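Grokavent Countertop Sandwich Press
Owner's Guide, Model 3553
Section 4: First Use and Daily Operation

Read Section 1 (Safety) and Section 3 (Placement) before you start. Settings in this section apply to the 1000-watt version sold with the Prillina nonstick plates. If your press has the Kavanagh ribbed plates, use the times in Section 6.

4.1 Before the first use

1. Remove the cardboard spacer from between the plates. Do not plug in the press with the spacer in place.
2. Peel the film from the control dial and the drip tray.
3. Wipe both plates with a damp cloth and dry them fully.
4. Slide the drip tray into the slot at the rear until it clicks.
5. Plug the press into a grounded outlet. The red light comes on.
6. Set the dial to 5, close the lid, and let the press run empty until the green light comes on. Leave it on for 2 more minutes, then turn the dial to Off.
7. Unplug the press. When the plates are cool, wipe them again.

Note: A light smell and a small amount of smoke are normal during step 6. Open a window or run the range hood. If smoke continues on the second use, unplug the press and see Section 9.

4.2 Setting the hinge

The upper plate floats on a two-position hinge. The lever is on the right side, behind the handle.

Position A — thin sandwiches, tortillas, and sliced bread with a single layer of filling.
Position B — thick bread, rolls, and anything with fruit, tomato, or more than one layer of meat.

Set the lever before the plates are hot. Moving it with food in the press can tip the upper plate forward and push the filling out.

4.3 Making a grilled cheese sandwich

1. Turn the dial to 3 for soft bread or 4 for sourdough and other firm loaves.
2. Close the lid and wait for the green light.
3. Spread butter on the outer faces of the bread. Do not use aerosol cooking spray, which leaves a film on the Prillina coating that cannot be washed off.
4. Build the sandwich with cheese against both slices. Keep the filling one finger's width from the crust.
5. Open the lid fully and set the sandwich toward the back of the lower plate.
6. Lower the lid. Let the weight of the plate do the pressing for the first 90 seconds.
7. Press down lightly on the handle and latch it only if the sandwich is lower than the latch line marked on the side of the housing.
8. Check the color. Continue in short steps until the bread is as dark as you want it.
9. Lift the sandwich out with a wooden or silicone spatula.

CAUTION: Steam leaves the press from the front and both sides. Keep hands and face away from these openings when you lift the lid.

CAUTION: Melted cheese holds heat longer than the bread. Let the sandwich stand before you cut it.

Note: The green light goes off and on during cooking as the thermostat cycles. It does not signal that the food is done.

4.4 Fillings with fruit or vegetables

Wet fillings slow the melt and can soak the bread. Cut apple, pear, and tomato into thin, even slices and pat them dry with a paper towel. Place them between two layers of cheese so they do not touch the bread. Remove stems, cores, and seeds first, as hard pieces can scratch the plates.

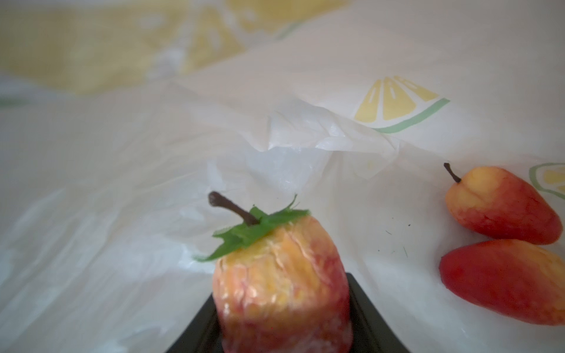
Fig. 4-3. Apple, stem on.

Raw onion and pepper do not cook through in the time it takes to brown the bread. Cook them in a pan beforehand and drain them. Pickles may be added after pressing.

Do not cook frozen fillings in the press. Thaw them in the refrigerator and drain off any liquid.

4.5 Cooking more than one batch

1. Scrape loose cheese from the plates with the supplied nylon scraper.
2. Close the lid and wait for the green light before loading again.
3. Check the drip tray between batches. Empty it when it is half full. The tray may be hot — use an oven mitt.

4.6 Shutting down

1. Turn the dial to Off and unplug the press.
2. Leave the lid open until the plates are cool to the touch.
3. Remove the drip tray and wash it in warm, soapy water.
4. Wipe the plates with a soft, damp cloth. For baked-on cheese, lay a wet paper towel on the cool lower plate, close the lid for a few minutes, and wipe again.

WARNING: Never put the press in water or under a running faucet. Do not use steel wool or oven cleaner on any part.

Replacement trays and scrapers are available from Rollham parts dealers. Have the model number ready when you order. For storage, see Section 5.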